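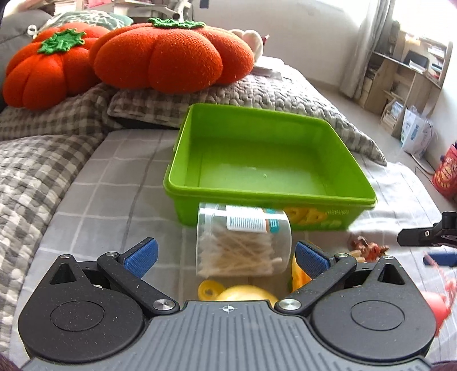
Chapter 4
Small Things and Where They Go

Every household owns more small objects than large ones, and almost all household advice is about the large ones. You can find a whole shelf of books on choosing a sofa. The sofa, once chosen, stays where it was put and gives no further trouble until somebody moves out. The paper clip, the spare key, the collar stay and the single birthday candle are another matter. A container of cotton swabs lying on its side in front of an empty green tray is a fair picture of the problem this chapter takes up: the thing has a container of its own, a tray is within easy reach, and the two have not yet come to terms. Students of home management tend to look at such an arrangement and reach for the tray. By the end of the chapter you should be able to say why the tray can wait.

We will use the term "small goods" for anything that can be picked up in one hand and forgotten in the other. The term comes from Elfriede Mühlbauer, whose household survey in the town of Zadberg is still the best thing we have on the subject, and also the longest. Mühlbauer visited 88 homes and asked each family to fetch her a safety pin. She wrote down where they looked first, where they looked next, and what they said while looking. The last column was left out of the published tables.

Her main finding was simple and did not make her popular with the people who sell drawer dividers. Families with a great deal of storage took longer to find the pin than families with very little. A home with 2 likely places has a short search ahead of it. A home with 10 likely places, all of them labeled, has an afternoon. The labels did help in a few cases, mainly when they had been written by the person doing the looking.

4.1 Containers and collections

A container holds one kind of thing. A collection holds whatever arrived. Both are useful, and most trouble in the home starts when the first turns into the second while everyone is at work. The bathroom jar that held hairpins in June will hold hairpins, a guitar pick and a foreign coin by the time the leaves are down. You will hear this called clutter. We prefer "drift," a word that puts the blame on time and spares the family.

Drift can be slowed in three ways. You can close the container, since a lid discourages the casual visitor. You can make it see-through, so that the guitar pick is at least embarrassed. Or you can make it so small that there is no room for anything else, a method that works very well until you buy the larger pack.

Rainer Heitmann, who taught this course before us and whose notes we have borrowed freely, added a fourth: put the container somewhere mildly inconvenient. His own desk at Jarmont College was kept clear by this method for 30 years. His colleagues could not find a pencil in it either.

4.2 The tray question

Trays deserve a section to themselves. An empty tray is an invitation, and small goods accept invitations. Before you set one out, decide three things: what will go on it, who will clear it, and on what day. If you can answer only the first, you have bought a collection. Return to section 4.1.

Shallow trays suit things used daily and put back at once. Deeper ones hide their contents and should be treated as drawers that have lost their cabinet. Color matters less than the catalogs suggest, although a bright tray is easier to find under the mail.

Before reading on, pick one drawer in your own home and write down what you believe is in it. Do not open it yet. You will need the list for the exercise at the end of section 4.3, and it is no use to anyone if you peek.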